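Jendance, Ternasberg site
Minutes of the meeting on small materials, tables and storage
August 14, 2023, Room 241

Present: materials group (all), one person from purchasing, one person from the second floor as guest.
Absent with notice: building services. Their comments were sent by e-mail and are included under item 5.

## 1. Minutes of the last meeting

The minutes were approved with one correction. Under "shelves" it was written that the shelf by the door belongs to the second floor. It is shared between both floors. The correction was already made in the file.

The question about the old label printer is closed. It was given to the front office and they are satisfied with it.

## 2. Order in the workroom

The group discussed the general condition of the workroom. The opinion was that it is better than in spring, but that small things still travel from one table to another and are not found when they are needed. The person from purchasing mentioned that tape was ordered two times in the same month, while there was still tape in a drawer. Everybody agreed that this should not happen again.

A long discussion followed about where tape should live. Two proposals were made:

- one central drawer for all tape, with a list on the front
- tape stays in a bin on the table where it is used, and the drawer holds only new rolls

The second proposal was accepted. The guest from the second floor preferred the first one and asked that this is noted.

It was also asked whether colors of tape have a meaning. At present they do not have one. Some colleagues believed that red is for items which must be returned, but this rule was never written anywhere. The group decided not to make such a rule now. Who wants to mark something should write it on a label.

## 3. The sorting table and its bins

The group went to the wooden sorting table for this item and came back to the room afterward.

The white bin is accepted as the bin for tape. For the blocks there was no agreement at first. One colleague said that blocks may share a bin with the tape, as they are small and do not disturb. Another colleague answered that the rolls cover the blocks and then the blocks are forgotten at the bottom. It was agreed to separate them for a trial time until the next meeting, and the gray bin will be used for blocks and other small pieces.
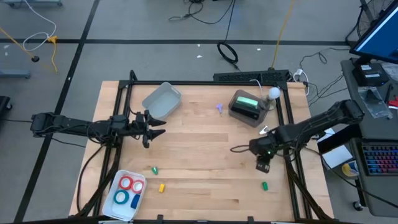

*Sorting table: tape rolls and one blue block in the white bin, gray bin still empty.*

Small pieces which lie out on the wood were discussed next. The green and yellow ones are clear, they go to the gray bin together with the blue block. For the small purple piece the group had no common name. One colleague calls it "the clip", another "the figure". In the list it will be written as "purple piece" until somebody finds a better word, and its place is also the gray bin.

The smoky-gray box and the light bulb in its holder do not belong to the small materials. They keep their place and shall not be put into any bin when the table is tidied.

The following was decided for the bins:

1. White bin: tape rolls only.
2. Gray bin: blocks and small pieces of every color.
3. Both bins get a label on the long side. Size of the letters should be large enough to read while standing.
4. No paper, food wrapping or pens in the bins.

A proposal to fix the bins to the table was rejected. They must be easy to lift when the wood is wiped. It was also proposed to put a rubber mat under each bin. This was left open, and one colleague will bring a mat from home for a test.

The place of the bins was discussed as well. The white bin now stands in a corner and this is good. The gray one is tilted at an angle, and some members would like it straight and closer to the border. The group did not want to vote about this. It was agreed that a thin pencil mark on the wood would be enough to show where the bins stand, if building services has no objection to pencil on the surface.

## 4. Purchasing

The remaining budget for small materials is $838 until the end of the year. The person from purchasing reported that the following offers were received:

| Supplier | Item | Price |
|---|---|---|
| Durkon | Stackable bins, white and gray, with label holder | $153 |
| Choo | Drawer inserts for tape, complete set | $241 |

The Durkon offer is accepted. The bins are of the same type as the ones used on the second floor and the label holders can be exchanged between them.

The Choo offer is postponed. The group likes the inserts, but the drawer must be measured again. The first measure was taken from the outside of the drawer and it is possible that the inserts will be too wide. If they fit, purchasing can order them without a new meeting.

A member asked if wooden bins would be nicer to look at. The question was discussed for a short time. Plastic is easier to wash and the group stays with plastic.

No new tape will be ordered before December. If one color is finished, please use another color.

## 5. Surface of the table and the floor

Comments from building services (by e-mail):

- The wood should be wiped with a cloth which is only a little damp. Water should not stand between the strips.
- The oil for the wood is kept in the cleaning cabinet. It should be applied when all objects are taken away, and the table needs one night to rest.
- Tape should not be stuck directly on the wood for more than one day.
- The clamps may stay as they are. Who opens them must close them again on the same day.
- The power strip behind the table should remain easy to reach, and no bins or cartons should be placed on top of it.

The group thanked for the comments and accepted them. About the third point, one colleague explained that old tape had left a sticky line on another table and it took a lot of work to remove it. The cleaner for such lines is in the same cabinet as the oil, on the left side.

The concrete floor around the table shall be swept at the end of the week. Small blocks which are found on the floor go back to the gray bin. It was asked who is responsible for the sweeping. It will rotate, in the same order as for the kitchen.

## 6. List of small materials

The list was started in spring and is not finished. Until now it has names of objects and colors, but the column "place" is empty in most rows. The group looked at the first page together.

Changes agreed:

- "Box" is too general. Write "gray bin", "white bin" or "smoky box".
- The colors blue and teal must be kept apart, for tape this has caused a confusion already.
- Pieces without a known name are written with their color and the word "piece".
- The column "owner" is removed. All small materials belong to the room.

The printed list will hang next to the table in a plastic sleeve. Corrections are made by hand on the paper and are carried over to the file when there are enough of them.

## 7. Various

The guest from the second floor asked if they can borrow bins for their open day. This is possible for 3 days, after the new bins have arrived. Please return them empty and clean.

The chair with the loose arm is still in Room 241. It should not be used. Building services will be reminded.

The scissors with the long blades are missing. Who has them, please put them back in the top drawer.

## Tasks

- Labels for both bins: materials group, this week
- Order from Durkon: purchasing
- Inside measure of the tape drawer: materials group, then message to purchasing
- Question about pencil marks on the wood: materials group to building services
- Column "place" in the list: all, each person one page
- Rubber mat for test: see item 3

The date of the next meeting will be sent by e-mail. Corrections to these minutes can be sent until then.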